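Ziscombe data group
Minutes of the fortnightly meeting
Tuesday, 2 pm, Jonilley room and by phone

Present: data collection, simulation, training, Hasdale site (by phone).
Apologies: hardware.

1. Minutes of last meeting
Agreed with one change. Under item 4, "camera" should read "wrist camera".

2. Progress on the bowl task
The simulation side has 63 episodes of the bowl task accepted since the last meeting. The target for the set stays at 1000. Training asked whether rejected episodes are being kept. They are, in a separate folder, with the reason typed in by the operator. Training would like the reason picked from a fixed list, as the free text can't be sorted.

The wrist view was looked at on the screen. Training wanted to know how much of the bowl is in view when the fingers are at the rim. 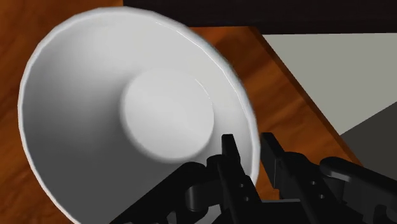
Bowl task, simulated wrist view, left finger at the rim.

It was agreed that the view is good enough to go on with. The raised disc in the bottom of the bowl is clear of the gripper. Part of the lower rim is hidden by the gripper body, and training will check whether this matters once the first model has been run. The camera position is not to be changed before then.

3. Variety in the set
Too many starts are alike. Simulation will add 12 new start positions for the bowl and keep the wooden table top as it is. Hasdale asked for other table surfaces as well. Left until the Mahama set is finished.

4. Hasdale
Operators are losing time to slow resets. The fault has been reported. Two operators still need the short training session.

5. Actions
Simulation: add the start positions.
Training: send the list of reject reasons; report on the hidden rim.
Hasdale: book the operator session.

6. Any other business
Disk space on the shared drive is low. Old Mahama test runs can be deleted.

Meeting closed at 2.50 pm. Next meeting same time, same room.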